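客室安全点検表(寝室区画)および所見
対象施設:宿泊棟 Solline
点検区分:定期(5月分)
点検者:Phúc Kim
判定記号:○ 適合/△ 経過観察/× 要是正/- 該当なし

1. 点検条件
清掃担当の退室後、次の宿泊者の入室前に実施。照明は全灯、カーテンは開放。空調は点検開始時に停止し、項目5の確認時のみ運転した。寸法は鋼製巻尺による実測値で、単位はcmとする。前回の点検表と番号を揃えてあるため、欠番(項目9)はそのまま残した。

2. 避難経路および出入口
2-1 客室扉の開閉、自閉動作 ○
2-2 扉から寝台足元までの通路幅(基準80以上) ○ 実測90
2-3 ドアガードの固定 △
2-4 避難経路図の掲示 ○
2-5 内側からの解錠(工具不要) ○
所見:2-3は受け側のねじ2本のうち下側に緩みあり。増し締めで一旦収まるが、木下地の穴が広がっている。次回までに再度緩む場合は長いねじへの交換ではなく、埋め木のうえで打ち直すこと。経路図は改訂後の版に差し替え済み。旧版が扉裏に重ねて残っていたため撤去した。

3. 寝具および寝台
3-1 寝台脚部のがたつき ○
3-2 床板の割れ、抜け ○
3-3 マットレスのずれ △
3-4 シーツの破れ、ほつれ ○
3-5 寝具上の残置物 △
3-6 防炎表示(カーテン、カバー類) ○
所見:3-3は手で横方向に押すと動く。滑り止めシートの粘着が片側で落ちている。備品庫の在庫で対応可。3-6はカーテン裾の縫い付けラベルを確認した。カバー類はラベルの文字が洗濯で薄れており、台帳の納入記録と照合して適合とした。ラベル自体は次回の入替時に更新する。
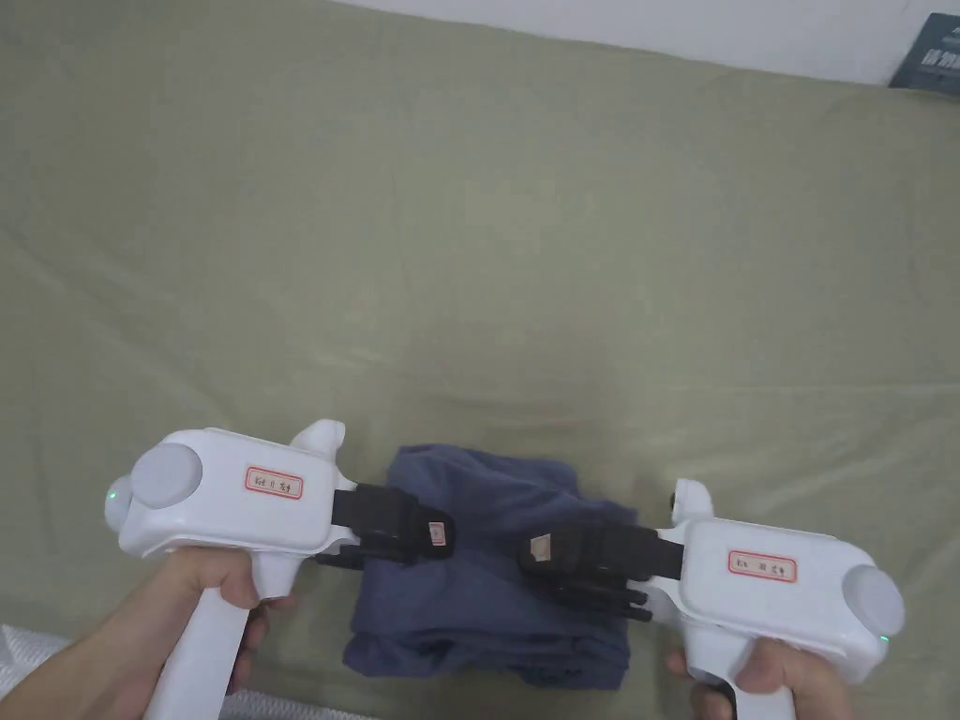
図1 項目3-5 シーツ上の折り畳んだ布(濃い青灰色)

3-5については、布類を置いたまま寝具の確認に入ると、下のシーツのほつれや針、ピン類の混入を見落とす。清掃手順書では「寝具上の物を全て移してから触診」となっているが、点検側の手順書に同じ記載がない。点検側にも追記を求める。

4. 電気設備
4-1 コンセントの変色、焦げ跡 ○
4-2 プラグ根元の緩み ○
4-3 延長コードの使用 -
4-4 漏電遮断器の試験ボタン作動 ○
4-5 枕元照明の口金の緩み ×
4-6 配線の挟み込み(寝台、家具) △
所見:4-5はHadell製の枕元照明で、点灯中に軽く触れると消灯する。球を交換しても再現したため、器具側の接点不良と判断した。使用停止とし、スイッチ部に停止札を付けた。部品番号末尾787の受金を手配中。納期の回答は未着。代替の置き型照明を貸し出す場合は、コードが通路を横切らない位置に限る。

4-6は寝台を壁から離して確認した。被覆に傷はないが、余長が脚の近くに溜まっており、寝台を戻す際に踏むおそれがある。余長は束ねて幅木沿いに固定する。束ねる際はきつく折り曲げず、輪の径を確保すること。結束バンドの切り口は必ず壁側へ向ける。 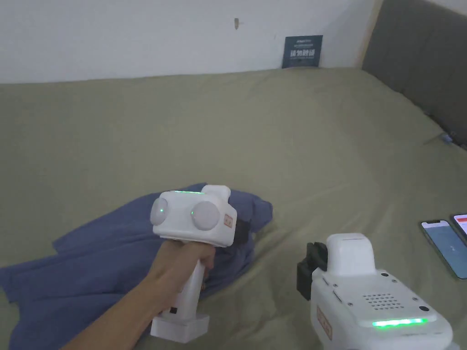 5. 換気および空調
5-1 吹出口の汚れ ○
5-2 フィルター清掃記録 ○
5-3 ドレン水の漏れ ○
5-4 室温表示と実測の差(基準2℃以内) ○ 表示24℃、実測23℃
5-5 浴室換気扇の吸引 △
所見:5-5は紙片が吸い付くものの、保持が弱い。ルーバー裏に綿埃が付着していた。清掃後に再測し、改善がなければダクト側の点検口を開ける。点検口は廊下天井にあるため、作業は宿泊者のいない時間帯に行う。前回所見にあった運転音については今回確認できず、項目を閉じる。

6. 壁面および取付物
6-1 壁掛け物の落下防止 -
6-2 突起物(釘、フック) △
6-3 壁紙の剥がれ、浮き ○
6-4 カーテンレールの固定 ○
6-5 案内札類の角、縁の処理 ○
所見:6-2は使用していない釘・フックを残さないことを原則とする。抜去後は穴を充填し、補修箇所を台帳の壁面展開図に記入する。色合わせ用の塗料はEviaの旧缶が残っているが、開封から年数が経っており使用しない。レールは中央のブラケットに手荷重をかけて変位のないことを確認した。窓側の端部キャップに欠けがあるが、指が触れる高さになく、適合の範囲とした。

6-5は台帳の設置物一覧に載っていない札が他室で見つかっており、種類と置き場所を統一する必要がある。運営側(Từ)に一覧の更新を依頼した。回答は未着。一覧が更新されるまでは、札の有無のみでは不適合としない。縁が欠けたもの、自立しないものは見つけ次第回収する。 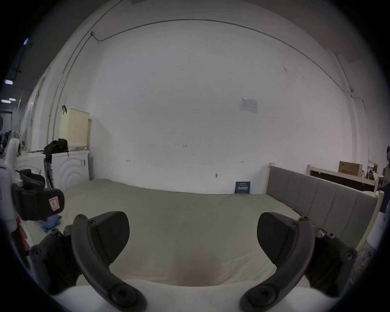 7. 火災予防
7-1 煙感知器の作動試験 ○
7-2 感知器下方の遮蔽物 ○
7-3 消火器の位置、圧力、封印 ○
7-4 喫煙痕 ○
7-5 暖房器具の離隔 -
所見:7-1は加煙試験器による。作動後の復旧も受信機で確認した。受信機の時刻表示が20分進んでいるため、記録の照合時に注意。時刻の修正は保守業者の作業範囲であり、点検者は操作しない。7-5は冬季のみの項目だが、秋の点検から記入を再開する。

8. 浴室および水回り
8-1 床の滑り ○
8-2 手すりの固定 ○
8-3 給湯温度の上限設定 ○
8-4 排水の滞留 △
8-5 鏡、ガラスの欠け ○
所見:8-4は洗面台の排水が遅い。トラップを外して清掃したが変化が小さく、下流側の堆積が疑われる。隣室も同様の症状があれば系統単位で洗浄を行う。洗浄は日曜を避けて手配する。

10. 是正一覧
4-5 枕元照明 受金交換 使用停止中 担当:設備
2-3 ドアガード 埋め木補修 担当:営繕
3-3 滑り止めシート貼替 担当:客室
3-5 点検手順書への追記 担当:点検
4-6 余長の固定 担当:設備
5-5 ルーバー清掃後の再測 担当:客室
6-2 突起物の抜去、穴の充填 担当:営繕
8-4 隣室の排水確認 担当:設備

使用停止の解除は、点灯試験を行い点検者が本表に署名した後とする。△の項目は次回点検時に同じ番号で再判定し、2回続けて△となったものは×として扱う。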